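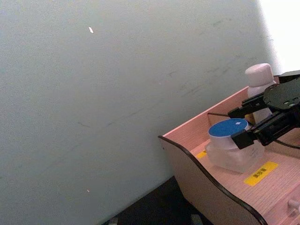

I have been wanting to write about grippers versus hands for ages, and this month I finally had both kinds to play with in the same week. If you've read my older posts you know I'm a two-finger person. Two fingers, open, close, done! My favorite test for them is a small jar with a lid, something like that frosted one with the blue top, because a lid is wider than you think and the fingertips love to catch underneath it. If you come in a little high, you tip the jar. If you come in low, you bump the shelf it's standing on. The wrist camera helps a ton with this, but it also gets so close that you lose track of everything else, and I spent a good part of one morning driving the other arm by pure memory.

The fingers I'm using are the slim black ones from Vlachou. I've had them since spring and I like them a lot. They're stiff, they don't wobble, and the tips are narrow enough to get between two things standing side by side. What I don't like is the cable, which is a bit too long and wants to wander into the view (I've tied it down twice and it keeps coming back).

My friend Ok-hee Pyo is firmly on the other team. She thinks two fingers are a dead end and that everybody will be using hands in a few years, so she brought hers over and we argued about it over a very long lunch.

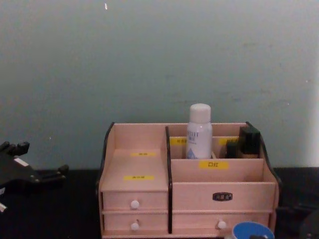 Sestden, November

Okay, so the hand. It's black, it has real knuckles, and the first thing I did was make it wave, of course. Driving it is a whole different job. With the gripper I think about one number, how open it is. With the hand I was thinking about every finger at once, and my brain just kind of quit after 12 tries. Ok-hee makes it look easy, but she has put in 200 hours with the thing and I had put in an afternoon.

Where I'd pick the hand is anything with a little round knob, like the drawers on that organizer. She hooks a finger behind the knob and pulls, and it's lovely to watch. My two fingers can pinch a knob fine if I come at it dead straight, but off to the side they slide right off. Where I'd pick the gripper is tall stuff packed into the back row, where a big fist of a hand just doesn't fit between the boards.

We ran both from the same controller, a Gremier, and I have one complaint. Switching it from gripper mode to hand mode means a full restart, and it threw error 2287 on me 3 times before I found out I had to unplug the hand first. Put that in the manual, please!

I also changed my mind about cameras. I used to say the wrist view was all you needed, but the high view is the one I'd keep if I could only keep one – you get both arms and the whole table together, and you can tell when the bottle is going to be in the way before you've started moving toward the jar.

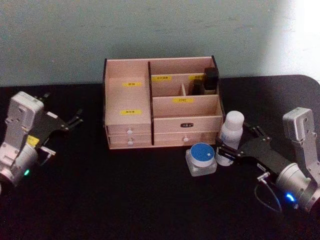
What I'm trying next

Softer fingertips, first of all. Si-woo Yang swears by the rubber ones from Rumow and is mailing me a pair, so I'll do the jar again with those and see if the lid still gives me trouble. I'm also going to try a shorter cable, and if anybody has a good way of routing one past the wrist without it pulling when the joint turns, please leave a comment. Ok-hee says I have to practice the hand for a month before I'm allowed to have opinions about it, so the knob drawers will be my homework.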